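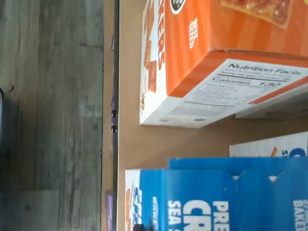

第三讲 货架陈列与包装信息（零售实务课，Wusbridge 校区讲义，课前发）

先说包装的面。一个纸盒六个面，学生交上来的作业十份里一大半只写正面，扣分就扣在这里。正面管吸引，侧面管识别，营养成分那一面管合规和查询，三件事分开记。橙色饼干盒侧躺的时候就很清楚：大面是橙底加一块顶着红色抹料的金黄饼干，窄边是白底，竖着一串大字母，尾巴是 ERS，营养成分表又在另一个白面上，粗体 Calories 130 老远能认，下面的小字就别指望了。所以写记录表，先写“哪个面朝外”，再写内容。顺序不要反。

记录表格式（Pliteo 模板，机房电脑里有，自己拷）：
品名
口味
朝外的面
层数／位置
后排是否同款
备注

备注栏不要写“好看”“整齐”。写看得见的东西。

一、几个词，期末要用

排面：一个单品在最前排占几个位。
纵深：同一单品往后排几个。
块状陈列：同品牌放一起，成一片颜色。
拉排：把后面的往前拉，补上前面的空。也有人叫前移，考卷上两个都算对。
断层：前排有货，后排混了别的款。最容易漏，因为站在正面看不出来。

上节课有人问拉排和补货的区别。拉排不加货，只挪。补货才加货。搞混的再看一遍讲义第二讲。

二、品牌块与口味块
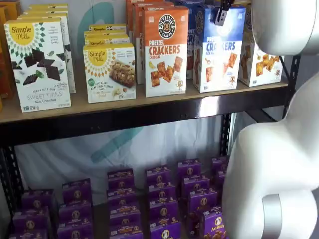
同一品牌下有两种做法，一种按品类切，一种按口味切，小店一般先按品牌再按品类，大店反过来的也不少，看谁定的陈列图。Gonder 那套教学案例用的是前一种，货架长度只给 171 厘米，放不下就减排面，不减单品。拿我们这个架子的上层对一下：左边是 Simple Mills，薄荷巧克力味的 Sweet Thins 高盒子，接着是矮一点的杏仁粉软烤棒，右边换成 Pretzelized 的椒盐卷饼脆片，橙白盒是切达味，蓝白盒是海盐味，再往右又是一个橙白的。品牌是一块一块的，口味在品牌里面再分，颜色也跟着走。软烤棒后面还是同品牌的棒类盒子，黄色的顶边一级一级往后退，纵深就从这里看。

注意几点：
高盒挨着矮盒，顶线会断。可以接受，但要写进备注。
层板和横梁写在“设备”一栏，不要写进“陈列”。
最左最右露一半的商品，品名认不出就写“未辨认”，不要猜。去年有人猜了一个品牌名写上去，整张表作废。
颜色写大色就行，橙、蓝、白、黄。不用写什么“暖橘”。

补充一句关于品名：英文包装先抄原文再译。SWEET THINS 译“甜味薄脆”可以，“甜薄片”也可以，同一份作业里统一就好。Pretzel 不要译成“麻花”，写“椒盐卷饼”。Seed & Nut Flour 是籽类和坚果粉，有同学漏译了前半截。Almond Flour 是杏仁粉，做法上指的是扁桃仁磨的，中药那个苦杏仁不是一回事，此处不展开。

三、正面信息的阅读顺序 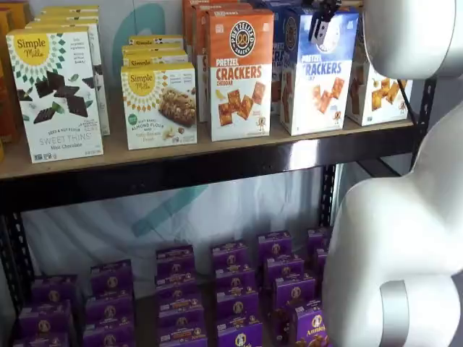
顾客扫一眼的顺序，教材上写的是标志、图、品名、口味，Rathore 那篇补充阅读写的是颜色最先，标志第二。两个说法都要知道，考试写哪个都给分，但要写出处。自己试着排一遍，按盒子上的位置从上往下。切达味那盒，上半截橙色里是圆形黑标，带一个卷饼图案，再下来是 PRETZEL CRACKERS 和 CHEDDAR，白底的下半截印一堆方形橙色脆片。蓝盒结构一样，圆标在上，字在中间，脆片在下，换的是颜色。同系列换色不换版式，这叫版式延续，名词解释必考。Simple Mills 两款就不太一样，高矮不同，可是黄色放射状标都在左上角，靠这个认出是一家。

所以认系列看三样：标志位置，版式，底色。有一样延续就可以写“有延续”，但要写明是哪一样。

四、课堂练习（30 分钟，两人一组）

1. 选上层任意两个相邻单品，填记录表。
2. 画正视简图，只画前排，不用上色。盒子高矮的相对关系要对。
3. 画侧视简图，画一个单品的纵深。看不到底的用虚线，别编数目。
4. 写一段 100 字左右的说明：如果蓝盒和切达味对调，色块会有什么变化，顾客找海盐味会不会更慢。没有标准答案，要有理由。

交的时候图和表钉一起，名字写在右上角。铅笔可以，荧光笔不行，扫描出来看不见。

五、作业

去一家店，自选一节货架，饼干零食类优先，饮料也行，冷柜不要（玻璃反光，记不清楚）。先问店员能不能记录，不让记就换一家。报告不超过 2000 字，附记录表。迟交按学期初说的扣，不再重复。

评分看这些：面写对没有，品名抄对没有，纵深有没有写，断层有没有检查。排版占得很少，封面不用做。

下一讲是价签和层板高度，预习课本相应章节，价签那几页的图先看一遍，图下的注释也要看，上次小测就出在注解里，好多人空着没答。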